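Subject: Re: [Lendar-district] Hydrant caps and the May flow tests
Date: Dec 26, 2020
To: Lendar fire district mailing list

Reply to the message quoted underneath. I've cut it down to the parts I can answer.

> The hydrant on the Hattar side of the mill bridge still has a yellow bonnet
> on it. I thought yellow was supposed to mean the flow had been checked
> recently. Ours has not been opened by anyone I know of since we moved in.
> Is the color wrong, or do I have the meaning wrong?

The color has nothing to do with when it was tested. In our district the bonnet and caps show how much water the hydrant gave at its last flow test. The barrel color only tells you whose main it sits on. The mill bridge hydrant was tested in May at 958 gallons per minute, which puts it in the band below a thousand, and the paint follows from that. If it had come in a little higher it would be a different color. The test was done early in the morning and with one outlet open, so you could easily have missed it.

> Also, my insurance agent asked how far the house is from a hydrant and
> whether it is "credited." What should I tell her?

Give her the distance measured along the road, from the hydrant to the front of the house. Do not measure across the field. Engines lay hose along the road and the agents know that. As for credited, ask the district office for the letter. It lists the hydrant number, the main size and the last test result, and that is usually all an agent wants. The office is slow between now and the new year, so allow extra time. 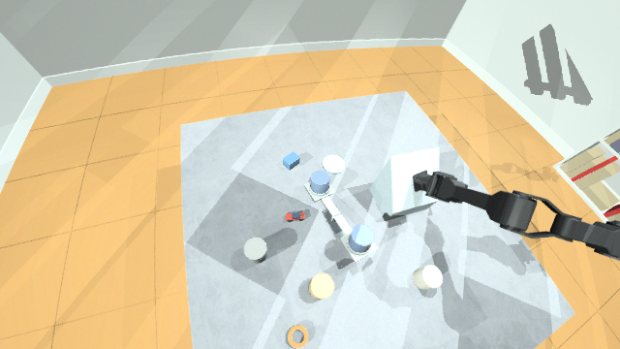 The May round covered 92 hydrants. Of those, 8 failed, and the failures were not all the same. Most were stuck operating nuts or caps that had seized. Two had drain valves that no longer let the barrel empty after use, and those are the ones that crack in a hard freeze. Both of them are on the Pustinis road and both are bagged. If you see a bag over a hydrant, the crews already know to pass it by and go on to the next one. Please leave the bag where it is. Last winter one was taken off and an engine lost time hooking up to a dry hydrant.

> Somebody at the feed store said Windisano was going to replace all of the
> old ones. Is that right?

No. Windisano has the repair contract for the failed hydrants and nothing past that. Parts are on order. The full replacement was priced and did not make it into this budget.

On the tanker question, which came up in the same thread: for calls beyond the end of the mains we send the engine plus the 2,000 gallon tanker on first alarm. Hattar sends its tanker too if the report is a structure fire. It does not come automatically for brush or vehicles, and the officer on scene has to ask for it.

Now that there is snow on the ground, clear three feet on all sides of any hydrant near your place, and cut a path out to the pavement. Plows bury them from the road side, so check again after the plow has been by. Don't pour hot water on a frozen cap and don't put a wrench on it. Call the office number and leave the hydrant number, which is on the small tag facing the road. If the tag is gone, give the nearest house number.

I did not answer the burn permit question. Permits are issued by the county and the rules for next year have not been sent to us yet.

Station 2, Lendar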